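Girkico Decals Support
Ticket: Lettering decal lifts with application tape, matte wall paint
Product: Kirby wall quote, two-line, matte black vinyl
Opened: 14th August
Status: Resolved
Assigned to: Ningsih Kwok

Customer report

Decal ordered in the large size for a dining area wall. Wall was repainted with Jornow washable matte. Followed the printed sheet. When the application tape is pulled back, the thin strokes of the letters come up with it. The thick strokes stay on the wall. First line was stopped after the third letter and the tape laid back down. Second line has not been started. Customer asks whether the vinyl is defective and whether the tape can be reused.

Initial response (N. Kwok)

Please do not pull the tape any further. Leave the first line covered and keep the second line on its backing paper, flat, away from direct sun. Then send the following:

Paint name and finish, from the can if you still have it.
How long the paint had been on the wall before you applied the decal.
What the wall was cleaned with.
The angle you were pulling the tape at.
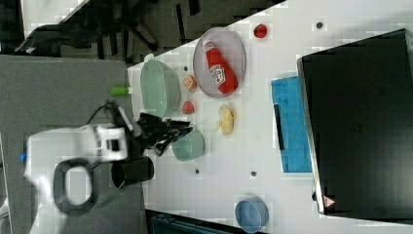

The batch number is on the edge of the backing paper, printed in gray. If it was trimmed off, the order number is enough and we can look up the roll from there.

Customer reply

Paint is Jornow washable matte, two coats. Second coat went on 8 days before the decal. Wall was wiped with a household spray cleaner and a cloth. Tape was pulled straight out from the wall. Batch number was trimmed off, order number is in the account.

Diagnosis

Roll checked against the order. A retained strip from the same roll was applied to a painted test board and held normally, including strokes 3 mm wide. Vinyl defect ruled out.

Three conditions in the report would each reduce adhesion:

1. Paint not cured. Dry to the touch is a different state from cured. We ask for at least three weeks on any washable matte.
2. Cleaner residue. Most household sprays leave a surfactant film. Plain water on a lint-free cloth is sufficient, followed by drying time.
3. Pull angle. Pulling straight out puts the full load on the narrowest part of each letter. The tape should be folded back on itself and drawn nearly parallel to the wall.

Item 3 can be corrected now. Items 1 and 2 apply mainly to the second line.

Steps sent to customer, first line

Burnish the whole line through the tape with the plastic squeegee supplied. Work from the center outward, firm pressure, two passes. Spend extra time on the thin strokes and on the dots.
Wait 45 minutes.
Start at a top corner. Fold the tape back flat against itself and pull slowly down and across.
If a stroke lifts, stop, lay the tape back, burnish that stroke again and continue.
Do not use a hair dryer on paint this new. It can soften the film and the paint may come away with the tape.

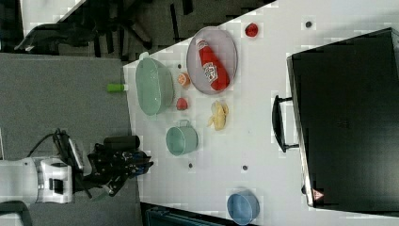
Follow-up and Resolution

First line: customer reports all letters transferred. One comma lifted twice and was placed by hand with tweezers. Tape discarded afterward. To answer the original question, application tape is single use once it has been removed from the decal.

Second line: held until the paint reached the three-week mark. Wall wiped with plain water, left overnight, then applied with the low-angle pull. No lifting reported.

Replacement comma sent from the offcut bin at no charge in case the original does not hold. No refund requested.

Internal notes

The instruction sheet shipped with Kirby quotes shows the pull angle in a drawing only. Add a line of text beside it. The Engelbrecht range already has this wording and it can be copied over.

Curing time is on the product page but not on the sheet. Request entered for the January reprint.

Related articles

Removing bubbles from large solid shapes
Decals on textured or orange peel walls
Trimming a quote into separate lines before applying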